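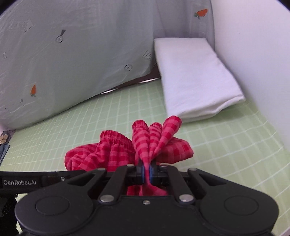

Elasticated waists used to be the bane of my laundry pile. You fold the legs nicely, then the top springs back into a ruffle and the whole lot slides off the stack. My red and pink gingham pair is the worst of the bunch, all that tight shirring along the top edge, and if I leave it in a crumpled heap (guilty!) the checks come out looking like a crossword someone sat on.

So, what works for me. Give the garment a good shake by the waistband, lay it flat and pull the side seams straight. Don't stretch the elastic to make it lie flat, just pat it down and let it be its own width. Then one leg over the other, tuck the pointy bit of the crotch in so you've got a proper oblong, and fold up from the hems towards the waist. Hems first! I did it the other way for years and wondered why everything was so lumpy at the bottom.

With gingham you've got lines to follow, so use them. If the squares match up down the edge, you're straight.

My friend Leilani Tran rolls hers instead and stands them up in a shoebox in the drawer, 6 to a box. I tried it in August and I must say it's lovely for thin cotton pairs, hopeless for anything with thick pockets.

Ironing: go along under the shirring with the tip of the iron and stop short of the elastic. I scorched a waistband once and it went crunchy and never gathered properly again. A squirt of water and a tug with your fingers does the ruffles perfectly well.

Next time, pillowcases, as Gisela Sosa has been asking.

Contact | © Zakidano Home Tips | Back to top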